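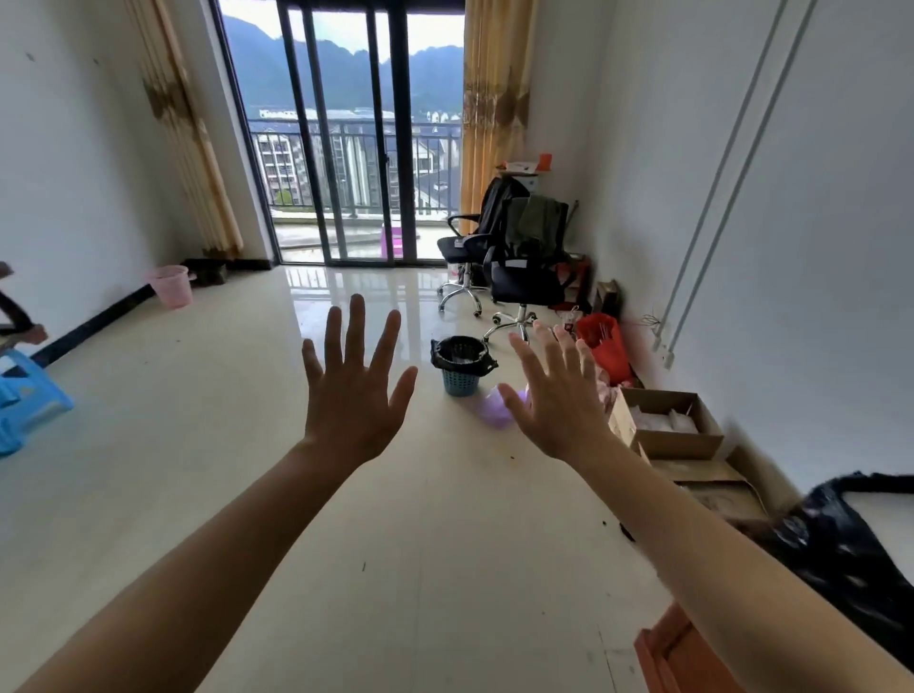 Does a small robot built at home need a safety check before it is powered up?

Any home build with motors strong enough to pinch a finger should be checked before power goes on, even when it has only been moved from one side of the room to the other. The check for this one takes less time than charging the battery.

Plindarico mobile base and arm - home inspection checklist
Inspection date: March 28, 2024
Type: full check before floor running
Controller: Londier board
Arm: Lepik kit, modified gripper bracket
Battery and charger: Hasdale
Result: pass with conditions, see end

Marking: OK, FIX (must be done before power), WATCH (can run, look again next time), N/A.

Part A - The room

A1. Floor area marked out and swept. FIX, then OK
Tile is hard on the small rear caster. A crumb is enough to turn it sideways and the base then pulls to one side. Swept before the drive test and again after drilling the bracket.

A2. Bags, boxes and small items moved out of the run area. FIX, then OK
Plastic bags are the worst of these. The wheels pick up a loose handle and wind it round the axle. Anything kept along the walls can stay there if it is outside the tape.

A3. Rolling chairs outside the tape. OK
The bump sensor sits too high to touch a chair base before the front wheel does. Push the chairs back and leave them. Don't sit in one during a drive test.

A4. Balcony door shut. OK
Shut and left shut for driving. Open it for soldering and for charging, with the base switched off.

A5. Curtains clear of the wheels and the arm. WATCH
Fine at the present distance. If the tape is moved any closer to the door they will have to be tied up.

A6. Glare on the floor. WATCH
The line sensors read the reflection from the door as tape when the sun is strong. Run in the evening or use the wide black tape. The cardboard shade over the sensors helps a little but it falls off.

A7. House wiring near the run area. WATCH
Loose wires at the foot of the conduits on the long wall have nothing to do with the robot. Treated as live until an electrician has looked at them. Keep the base and the arm well away from that corner, and don't run the charger lead past it.

A8. Children and pets out of the room. OK
Door to the hall closed. Anyone coming in knocks first.

Part B - The person doing the work

B1. Sleeves, rings, watch, lanyard. OK
Bare forearms for gearbox work. Nothing round the neck.

B2. Eye protection for drilling, cutting zip ties and tensioning springs. OK
Zip tie ends were missed off the first version of this list. Added.

B3. Shoes on for drive tests. FIX, then OK
The base is heavy enough to hurt a bare toe. Closed shoes, not thongs.

B4. Second person told when the arm is under power. OK
They don't need to be in the room. They need to know where the stop button is.

Part C - Battery and charging

C1. Pack case not swollen, dented or split. OK

C2. Pack voltage balanced across cells. OK
Checked with the meter, not only with the Hasdale display. The display was right this time.

C3. Main fuse fitted and of the correct rating. OK
Spare taped inside the lid.

C4. Charger on a hard surface with nothing soft beside it. FIX, then OK
It had been sitting next to a cloth bag. Moved to bare tile. It stays on tile from now on.

C5. Pack never charged unattended or overnight. OK

C6. Connector housings tight, no bare copper. FIX, then OK
One crimp on the negative lead pulled out with light force. Cut back and done again. The other crimps on that lead were from the same evening, so they were pulled too, and held.

Part D - Base

D1. Wheel grub screws tight. FIX, then OK
Left wheel was loose again. This is the third check in a row. Thread lock used this time, medium strength. If it loosens once more the shaft needs a flat filed on it.

D2. Rear caster turns freely. OK

D3. Bump sensors stop both motors. OK
Tested with the wheels off the floor first, then against a box at low speed.

D4. Base stops when the radio link is lost. OK
Transmitter switched off with the wheels turning. The Londier board cut the drive in 231 milliseconds by its own log. The limit I set for it is 300.

D5. Nothing can fall off the top plate. WATCH
Tools get left on it. Look before every run.

Part E - Arm and gripper

E1. Arm mounting bolts. OK
All marked with paint pen so that movement shows.

E2. Total weight of arm and bracket. OK
Weighed 1,151 grams on the kitchen scale with the new bracket. The old bracket was lighter but it cracked at the bend last July. The base does not tip at full reach, though it does rock if the arm is stopped hard.

E3. Cables not pinched at any joint through full travel. FIX, then OK
Elbow cable was rubbing. Rerouted with more slack and a sleeve over the worn part. Turn the joints by hand with the power off when checking this.

E4. Gripper force set to low for bench work. OK
Can be held shut on a bare finger without pain. High setting is for the lifting test only, and no hands go near it then.

E5. Hands kept outside the arm's reach when powered. OK
The Lepik servos jump to centre when they are first switched on. They do it every time, whatever position the arm was left in. Stand back, switch on, wait 3 seconds, then come closer if you have to.

E6. Gripper pads secure. WATCH
One corner of the left pad is lifting. Will be glued when the rest of the gripper is apart.

Part F - Stop button

F1. Stop button cuts motor power, not only the signal. OK
Meter on the motor rail while pressing.

F2. Reachable without leaning over the arm. OK
On a lead now. The button on the top plate is kept as well.

F3. Releasing the button does not restart anything. OK
Tested with the base driving and again with the arm lifting.

Conditions of the pass

Low speed only until the left wheel has done a full session without loosening.
No driving near the conduit corner.
No lifting test until the pad is glued.
Repeat parts A and B before every session, parts C to F after any repair or after the base has been carried downstairs.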